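Skeltomero Rovers

Skeltomero Rovers is a soccer club based in the harbor town of Skeltomero. The club plays its home matches at Lallovley Park and has spent most of its life in the lower divisions of the regional league, with one glorious spell at the top. The team wears green and white hoops, and its supporters are famous along the coast for singing through the whole of halftime.

History

The club grew out of a works team at the Skernero rope factory. Its early matches were played on a sloping field beside the Were, a short river that still floods the away end most winters. Rovers joined the regional league as its smallest member and finished bottom in each of their first 2 seasons, yet crowds kept growing.

Everything changed when Margarida Pacheco took over as head coach. A former winger with a love of quick, risky passing, she threw out the long-ball style the club had used for decades and built a side around teenagers from the town. Her team went 17 league matches without defeat and won promotion on the final afternoon, thanks to a wonderful curling shot by Tsz-kin Fu from well outside the box.

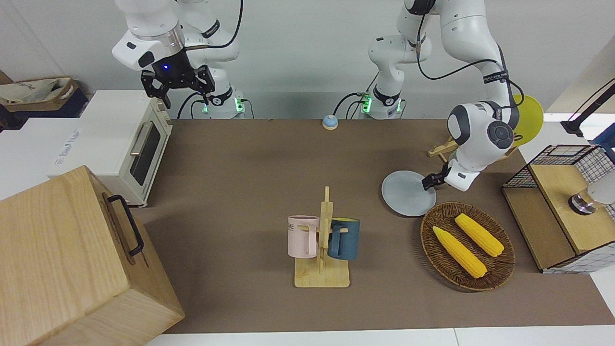
The season that followed is still the high point of the club's story. Rovers reached the regional cup final, beating three higher-placed sides along the way, and lost it only on penalties after a thrilling 3-3 draw. Fu scored twice in that match and finished the season with 25 goals in all competitions, a club record that still stands.

Pacheco left the following November. Her assistant, Siobhán Tierney, kept the side up with a tighter back line and a superb young goalkeeper, Cheuk-hei Tai, who saved a penalty on his debut. Relegation came two years later, but Tierney stayed on and led the team straight back up.

Ground

Lallovley Park has one covered stand, a grass bank behind the north goal and a low terrace on the river side. The record attendance is 1,133, set at the cup semifinal, when fans climbed the bank hours before kickoff to claim a spot. The field is unusually narrow, and Pacheco's teams made brilliant use of it - her wide players often started their runs from almost on the touchline wall. 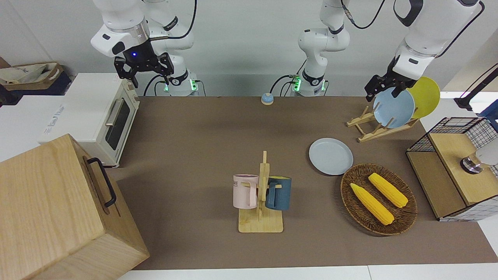
Floodlights were added after promotion, and evening matches quickly became the favorites of the home crowd. The river terrace was rebuilt in concrete soon afterward, with a proper drain along the back.

Rivalry

The club's fiercest rival is Skernero Athletic, from the far side of the Were. The fixture is known as the Ferry Derby, as visiting fans once crossed by boat. Its best-loved edition is the 4-3 home win in which Yatziri Robles, then a 16-year-old substitute, set up the equalizer and scored the winner in stoppage time. Robles later captained the side - still in the number 14 shirt she had worn that night.

See also
Ferry Derby
Lallovley Park
Skernero Athletic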